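Sunday, test kitchen notebook, Tavville

Patty trials, pea and fava base, carrying on from the batch we binned on Friday's notes. Aim is still to get rid of the wheat gluten without the thing falling to bits when it is turned. Methylcellulose from Savchuk again, same sack, kept in the cold room.

Mixed at 9.30. Oil in last this time, as chilled flakes. Batch weight 667 g, which gave a poor last patty, so I pressed that one thin and kept it for the colour check only. Everything rested for 22 minutes in the fridge before pressing. The mix felt tacky on the gloves but came off the press cleanly, better than last week.

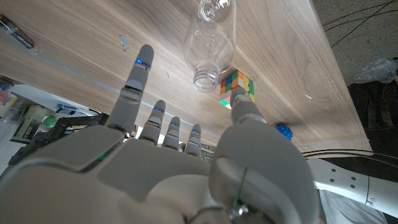
White hand over the table, blue lights at the fingertips.

Cooked on the small Zullach plate, medium setting, lid off. First side went well. On the turn, two patties cracked along the rim, both from the outer edge of the tray. I think the edge of the tray chills faster and the fat sets before it has spread. Next time I'll put the tray on the middle shelf and turn it round halfway through the rest.

Taste: beany note is lower than in the August batches but still there at the end. Salt is right. The beetroot is too strong, it stays pink in the middle and people will think it's underdone. Cut it by a third. 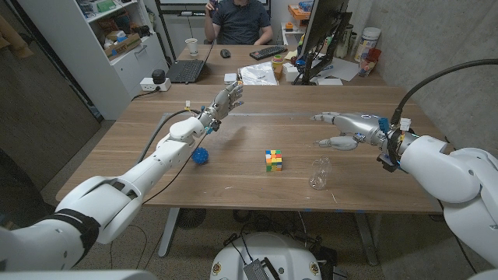 Bite is the part I am least sure of. The gluten version had a chew that lasted, and this one gives way early, then goes a bit pasty. More methylcellulose would firm it up hot but it goes rubbery, as we found with the sausage. I'd sooner try coarser pieces of textured pea, soaked less. As a size guide for whoever does the chopping, nothing should come out thicker than the black cable that runs beside the arm on the left, and plenty should be finer. The current grind is close to breadcrumbs and I can't see it ever giving a proper bite.

Fat flakes: coconut on its own melts out too soon and leaves a puddle. Want to try it mixed with a harder fat. Jemuleck have a shea blend and said they would send a sample tub.
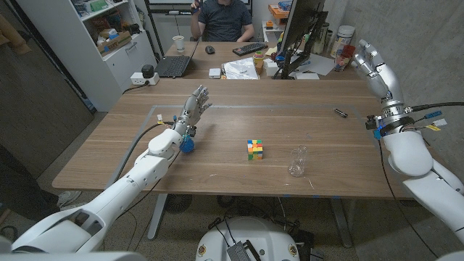
If the tub comes in time I'll run it next to the plain coconut, same mix, same press, and weigh each patty before and after cooking so we have the loss for both. Please don't change the beetroot in the same run or we won't know what did what. The scale by the sink reads 2 g heavy. Use the other one until it has been looked at.

Held one patty under the lamp to see how it would do in a canteen. Fine at first, dry at the edges after 11 minutes, and the top had gone leathery. A brush of oil might help. The bun hides some of it.
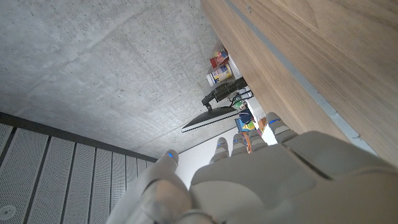 Vitória Serrano
Recipe development, plant-based range

To do before the next mix: soak the coarse pea in cold stock, label the tubs with the batch letter on the side and not on the lid (lids got swapped again), and wipe down the press plates while they are still warm. The spare press ring is in the drawer under the oven. Frozen patties from this batch are on the bottom shelf, marked F, leave them for the thaw test.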